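Can I really do all my baking in a toaster oven? Moving to a place with no full-size oven

Posted by Saskia Halliday in Kitchen & Cooking > Small Spaces 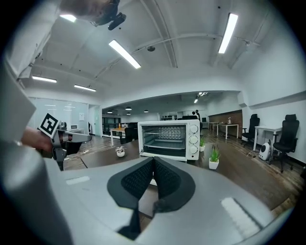 I'm moving to a studio in Ashby in March and the kitchen is two burners, a bar fridge and a sink. No oven, and the lease says I can't put one in. I love the apartment (huge windows! a bathtub!) so I've already signed, and I'm determined to make this work.

I bake a lot. Cookies most weeks, banana bread, a roast chicken when people come over, and I've just started getting decent at sandwich bread, which I really don't want to give up. My plan is to do all of it in a toaster oven. I've been practicing for a couple of weeks with my regular oven switched off so I can't cheat.

So far:

Toast, frozen fries and open-face sandwiches are great. Better than the big oven, even, and so quick.

Cookies are okay, but the ones at the back get dark before the ones at the front are set.

Banana bread was a disaster. Almost black on top and pudding in the middle. I used my normal loaf pan and my normal recipe and went by the time on the recipe. I ate the ends.

Haven't dared try yeast bread.

What am I doing wrong with the banana bread? Do I need special pans? And has anybody made a proper loaf of yeast bread in one of these, or am I dreaming? I have a budget of $100 for pans and gadgets, but I'd be happy to spend less. Any tips at all welcome, I'm kind of excited about the whole thing.

Saskia

Edited to add: mine doesn't have a fan. It's just the basic kind with elements top and bottom.

Shayne Partington
Marked as helpful by the poster

You are not dreaming! I baked in a toaster oven for the whole time I lived over a hardware store, and I got so used to it that I still use mine more than the real oven now that I have one. You can do everything on your list. You do have to unlearn a few things, so let me go through them in the order I wish I'd learned them.

Get an oven thermometer first. Before pans, before anything. The dial on a small oven is more of a suggestion. Mine (an old Niten) ran hot at the low end and cool at the high end, so for months I thought I was bad at meringues and bad at pizza when I was fine at both. Any little one that hangs from the rack will do. I have a Gralum that I bought at the grocery store and it's still going. Set the oven to the temperature you use most, leave it alone for 15 minutes, and look. Then look again a few minutes later. The heat goes up and down as the elements click on and off, so one reading won't tell you much. Write down what you find on a piece of masking tape and stick it on the side of the cupboard or wherever you'll see it.

Now the banana bread. Your top element is sitting right over the loaf. In a big oven there's a lot of air between the food and the heat, and in yours there's hardly any, and banana bread makes it worse by rising toward the element the whole time it bakes. Do all of these:

Put the rack in the lowest slot. If your rack has a dropped shape, so it sits lower one way up than the other, flip it so the pan sits as low as it can.

Use a smaller or shallower pan. A full-size loaf pan of banana batter is thick, and the middle takes forever. Split your usual recipe between 2 mini loaf pans, with a gap between them and a gap at the walls. Or bake it in a square pan and cut it in bars, which I've come to prefer because you get more of the chewy top.

Turn the dial down. I go 15 degrees lower than the recipe for anything thick and sweet. Sugar browns fast when it's that close to the heat.

Cover it once it's the color you like. A loose piece of foil, tented, with the sides folded down so it can't touch the element. Please be careful with this part, you want the foil tucked firmly around the pan. Check your manual too, a few models say no foil at all, and in that case an upside-down metal pan on top works if there's room.

Then ignore the recipe's time and poke it with a skewer. Start checking early and keep checking.

For cookies, turn the tray. Halfway through, spin it so the back is at the front. I set a timer for it because I'd forget otherwise. Also, and this was a big one for me, let the oven come back up to temperature between batches. When you open that door you lose pretty much all your heat, and it takes a few minutes to recover. I used to shove the second tray straight in and wonder why those cookies spread into puddles.

I roll all the dough into balls on day one, bake six, and freeze the rest on a plate, then tip them into a bag. From then on you have fresh cookies any night you want them, and the oven is hot in no time. This is the best part of small-oven life and I still do it! Frozen dough balls need an extra minute or two.

Pans: don't buy a lot. Before you buy anything, measure the inside of your oven with the door shut. Not the rack, the space. I bought a lovely quarter sheet pan that fit the rack perfectly and then the door wouldn't close over the rim. Handles are the problem most of the time. I'd get one small rimmed tray, one square cake pan, and the mini loaf pans. Light-colored metal if you can find it, dark pans brown the bottoms too fast. Skip glass, it can crack that close to a hot element, and a lot of manuals tell you not to use it under the broiler. You'll have plenty left from your $100.

Roast chicken: a small one, with the backbone cut out and pressed flat. Whole and upright it'll touch the top. Flat, it cooks faster and the skin comes out gorgeous. Put sliced onions and potatoes underneath to catch the fat, because dripping fat on a bottom element makes a lot of smoke and your smoke alarm is going to be ten steps away wherever you put it. And use a meat thermometer in the thick part of the thigh.

Leave space around the oven too. Back and sides, and nothing stored on top, however handy that flat surface looks. I melted a bag of hamburger buns onto mine.

I never did a lot of yeast bread besides rolls and focaccia, so I'll let somebody else take that one. Focaccia is wonderful though, start there. It's flat, it wants to be brown, and you can't really hurt it.

noltine_bakes

Yes to bread! I make a sandwich loaf every week in mine, no fan either. I agree with Shayne on the thermometer and the low rack, so just the bread parts.

Make less dough. If your recipe fills a standard loaf pan, cut it by a third and use a slightly smaller pan. You need to leave headroom for the oven spring. My first loaf rose beautifully and glued itself to the top element, and I had to wait for the oven to cool and chip it off with a wooden spoon. The kitchen smelled like a campfire. Check that you've got a couple of inches clear above the dough when it goes in.

Let it rise a touch less than you normally would before baking. It keeps rising for a while in there.

Preheat longer than the little light tells you. The light goes out when the air is hot, but the walls and rack aren't there yet. I give it another 10 minutes. I also keep an unglazed tile on the rack, which holds heat so the temperature doesn't drop so badly when I open the door. It came from the discount bin at a tile place, and I checked with them that it was plain clay with no coating.

For steam, I don't bother with a tray of water. Water near exposed elements makes me nervous. I use a small cast iron pot with a lid for crusty round loaves, lid on for the first half and off for the second. Measure the height, lid knob included! Mine has a flat lid and fits with a finger's width to spare. For sandwich bread you don't need steam at all, just brush the top with milk.

Take the loaf out of the pan for the last few minutes and put it back straight on the rack. That fixes the pale, soft sides.

Also, enriched doughs (anything with butter, eggs or honey) will brown very fast, so have your foil cut and shaped before you start. Cinnamon rolls in a round cake pan are fantastic, six fit in mine and they come up all squashed together and soft.

If you want something easy for your first try, do plain dinner rolls. They bake before the tops have time to burn, and you'll learn where your hot spots are. Another way to find the hot spots is to cover the whole rack with cheap white bread and toast it, then look at the pattern. Mine is darkest at the back right. I took a photo of the toast and taped it inside a cupboard door.

Have fun in the new place, the bathtub sounds amazing.

dale44

just get an air fryer

Comments

Saskia Halliday: Thank you so much, this is exactly what I was hoping for! I did the white bread test tonight and my back row is nearly black while the front row is barely toast, so that explains the cookies. Flipping the rack over made a big difference in height too, I had no idea it was meant to go both ways.

Shayne Partington: The tile is a great idea, I'm trying that. Does it stay in when you make cookies?

noltine_bakes: I take it out for cookies, the bottoms get too dark for me. Back in for pizza. Pizza on the tile is so good.

Saskia Halliday: Update on the banana bread. Mini pans, low rack, dial down, foil on once it was brown. It's cooked all the way through!! A little dry on one corner but I'm thrilled. Rolls are next. Does anyone have a good focaccia recipe that fits a square pan?

Shayne Partington: Yes, I'll type mine up tonight and put it in a new post so it's easier to find.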